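Home > Worktables > Tops > Vultotby Top, Brown

Vultotby Table Top, Brown
Sold by Ilgate Shop Supply
Price $340, top only
In stock, ships by freight
Prices checked 8 February 2022

Big flat top for a shared worktable. One piece, no seam down the middle. Smooth matte face, brown with a slight mottle in it. Legs seperate — see the Lekota frame further down.

We've shipped 1,246 of these now, mostly to classrooms, sign shops, sorting rooms, a few sewing people. Same top the whole time. The box changed once and the screws changed once. Color is the same.

Quick facts
One-piece board, sealed face and sealed edges
Matte finish, not textured
Depth 1,082 mm (the maker works in metric, tape measure people please convert)
Weight roughly 80 pounds with packing
Two people to lift
Underside pre-drilled for Lekota frame, not for anything else
Screws in the bag taped to the underside. Check before you throw the wrap out

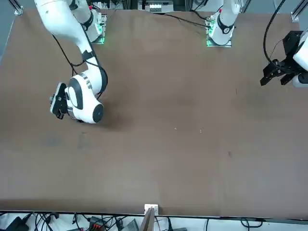 Vultotby top in brown. Smooth face, straight edge.

Color
Called Brown. Used to be called Tan on the old price list, same item. If you have an old quote that says Tan you will get this one, don't worry about it. There is no darker brown and no white. We get asked for white every May when the schools order and the answer is still no, sorry.

The mottle is in the face of the board and varies from top to top. Two tops side by side will be close. Want a pair that match as near as possible, write MATCH in the order notes and we pull from the same pallet. No extra charge. Takes a bit longer.

Surface
Takes paper, card, tape, markers, cutting mats, glue pots with a lid on. Use a mat for blades. Don't cut straight on it, it will show. Masking tape comes up clean if you lift it the same day. Left over a weekend it leaves a line of gum, rubbing alcohol on a rag, wipe, done.

Hot pans, no. Soldering irons in a stand, with a mat under, okay. Mugs are okay but wipe the ring.

The face is flat enough to draw on with one sheet of thin paper and no pad. That was the main complaint with the old top from before we carried Vultotby, you could feel the grain come through on every pencil line. Doesn't happen here. 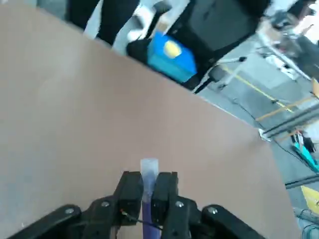 Matte tops change with the light more than shiny ones do, and it's the thing people email about first. Get it under mixed bulbs and you'll see two colors at once. Look at the left half of the board in the photo, cooler and a bit gray, then over to the right where it goes pinkish beige. Same board. So please don't judge it from a phone screen next to a window — ask for a chip, they're free, we mail them in an envelope. Few faint smudges near the lower left there too, which is about what a matte face does in use. Damp cloth first, then dish soap if the damp cloth didn't do it.

Ordering a chip
Email the shop with CHIP in the subject and your mailing address in the body. One chip per address. It's small but you can set it on your floor, hold a marker against it, whatever you need. Keep it, don't mail it back.

Lekota Frame (sold separately)
Steel legs, four, with cross rails. Leveling feet on each. Bolts to the pre-drilled holes under the Vultotby top, no drill needed, hex key in the box. The frame fits this top only in the one direction. Long rail to the long side. If the holes look off by an inch you have it turned around.

Put it together upside down on a blanket. Top face down, frame on, all bolts in finger tight, THEN tighten. People tighten as they go and the last corner won't line up and they call us. Loosen everything and start again, it'll go.

Feet last. Turn it over with two people, set it where it's going to live, then level it.

Can I use my own legs? Yes. Drill your own pilot holes, short screws, measure twice. Returns not accepted once it's drilled.

Can I clamp to the edge? Yes, with a scrap of something between the clamp and the face. Bare clamp jaws leave a dent.

Does it come in a shorter length? No.

Can you cut it for me? Not any more. We used to and the saw guy moved away. A cut edge is an unsealed edge so if you cut it yourself, seal it, or it will drink up every spill. Any clear brush-on sealer from the hardware store, two coats, light sanding in between.

Flinby Mesh Pen Cup
Goes with the top or on its own. We added it to this page because half the orders for teh top had one in the cart anyway.

Small round cup, wire mesh, black. Stands on its own, no base plate to lose. See the marker or the stub of chalk at the bottom without tipping the thing out. Good for one seat. For a whole table get one per side and stop people reaching across.

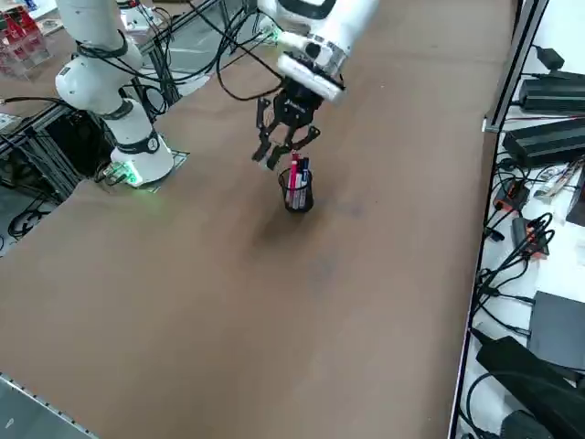 Flinby mesh cup holding three markers, on the brown top. Markers not included.

Flinby cup, what you get
One cup, black mesh
Four stick-on felt dots in a paper bag, put them on, it slides nicer and doesn't drag
No lid
No markers, please read that one, we get asked

How many pens fit? Depends how fat your pens are. A few markers with room to grab them is comfortable. Pack it tight and you pull one and three come with it.

Mesh catches the tip of very thin things. Sewing pins, needles, lead refills, no. They go right through or hang out of the side and stick somebody. Fine for markers, scissors with the points down, rulers if they're short, brushes handle down.

Heavy stuff on one side will tip it. Long metal ruler, tips. Big shears, tips. Keep those in a drawer.

Cleaning — take the pens out, run it under the tap, shake, towel. Dry it the same day. Marker ink on the mesh doesn't matter much, on black you won't find it.

Setting up a shared table, some notes
From Chin-lung Mok, who does our school orders and has put together more of these than the rest of us

Cup in the middle of the long side, not the corner. Corner cups get elbowed.

Leave the end of the table nearest the outlet for chargers and cords and keep the cords off the working part. A cord hanging down across the top will sweep a cup over sooner or later. Hooks under the rail, cheap ones, do the job.

Caps up for markers stored a short time. Some brands want to lie flat for long storage, so read the barrel. Dried out marker goes in the trash right away, not back in the cup. I will die on this hill.

Sort by what you reach for. Color order looks nice for one day.

Light marks from the marker on the tabletop: water based, wipe. Permanent, alcohol on a cotton pad, small circles, then water after so the alcohol isn't sitting there. Try it on a spot near the edge first if the top is an older one.

Don't drag the cup without the felt dots on. Lift it.

Shipping
Top goes freight, curbside. Driver does not bring it in. Driver does not bring it upstairs. If you need a liftgate say so on the order, there's a fee and it shows in the cart before you pay. Somebody has to be there to sign.

Check the corners before you sign. Crushed cardboard at a corner, open it right there, take a photo, write DAMAGED on the driver's sheet. We replace it, no argument, but only if it's on the sheet. After the driver leaves it's much harder and we have to fight with the freight company and it takes forever.

Frame ships in its own box, ground, usually shows up first. Don't panic. The top is coming.

Cups ship regular mail. Ordered with a top they still ship on their own unless you ask.

Storage if you're not building it yet: flat, on the floor or on level boards. Not leaning on a wall. Leaned for a month they take a bow and it doesn't always come out.

Returns
Unused tops, still wrapped, thirty days. You pay freight back and it isn't cheap, so get the chip first.
Frames, thirty days, all hardware in the bag.
Cups, any time really, just mail it.

Warranty
Two years on the top against the face lifting or the edge seal coming off. Doesn't cover knife cuts, burns, drilled holes, or standing on it. People stand on it. One year on the frame. Lost a foot or a bolt, email, we have a drawer full and we'll send it for the stamp.

Goes with
Lekota frame, steel, gray
Lekota cord hooks, bag of six
Flinby mesh pen cup, black
Flinby felt dots, spare sheet
Cutting mat, large, green

Questions before ordering
Email is faster than phone. Put the item name in the subject. Room size, number of seats, doorway width if it's an old building — the top has to get around the corner of your hallway and we've had one come back for that. Measure the elevator too.

Quotes for schools and churches on letterhead or just a regular email, either is fine. Quotes are good for thirty days. Purchase orders accepted, send the PDF and not a photo of the PDF.

Add to cart
Ask for a chip
Print this page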